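Worktop sealing, how often?

tufa_tom
Our worktop is a pale mottled stone and the fitter says to reseal it every April. The tin was 60 pounds. Is yearly really needed?

Gurnberg
No. Put a few drops of water on it and leave them. If the stone goes dark, seal it. Mine went six years.

ayana_d
Disagree. Six years is fine in a spare room, but a kitchen gets oil and lemon juice. I do ours yearly and a tin lasts me 2 goes.

tufa_tom
Does colour matter? We like beige and cream with brownish patches, similar to this top:

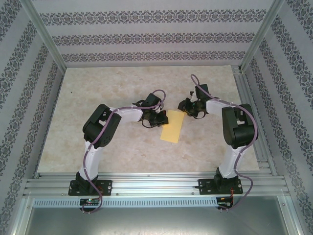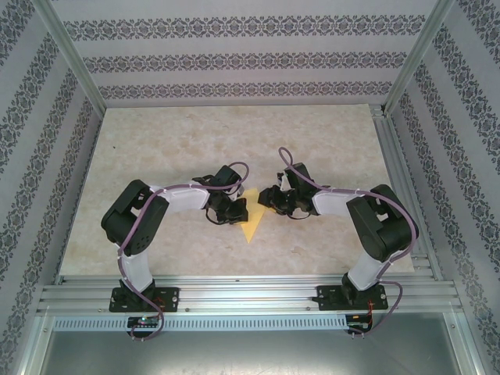 Gurnberg
Colour tells you very little. Find out what the stone is. Some granite hardly needs sealing and limestone drinks it up.

ayana_d
Agreed on that. Ask the fitter for the name of the slab, and try the sealer on an offcut first.

tufa_tom
Will ring him. Water test tonight.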